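Raising a workplace concern in Inau

By Mamta Agarwal, People Systems, Chamoun
Updated June

This section covers sending a report of harassment, discrimination or retaliation through the Inau staff portal. Managers reviewing a report should use the reviewer section instead.

Before you start

You need your staff number and portal password. Agency workers at the Jaltlow site sign in with the number on their assignment letter.

Caution: if you are in immediate danger, call the emergency services first. The portal is not watched overnight.

Sending a report

1. Sign in and choose Concerns, then New report.
2. Pick your site. If you work across more than one, pick the place where it happened.
3. Choose Named or Anonymous. You cannot change this after step 6.
4. Describe what happened in your own words, up to 1000 characters. Give dates and places where you can.
5. Add files if you have them — emails, messages or rotas. The limit is 3 files per report.
6. Press Submit and write down the case code. Anonymous reporters cannot recover a lost code.

Note: reports that name someone in the People team go straight to Urmila Dubey and skip the normal queue.
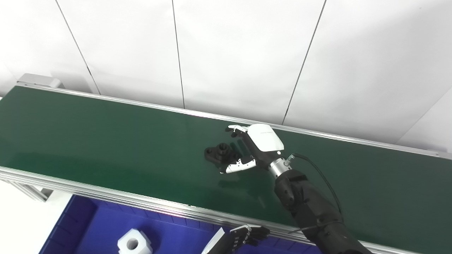
After you submit

7. Check the case page after 24 hours. The status should read Received.
8. Answer any questions from the case handler on the same page. Do not reply by email.
9. If the status has not changed after two working days, contact Ashok Chaudhary at the Bitley office.

Caution: using the portal does not stop the clock on a tribunal claim. Time limits are short, so take outside advice early.

Related items
Reviewing a report: guide for managers
Asking for a change of shift or team during a case
Appeals and how to lodge one
Resetting your portal password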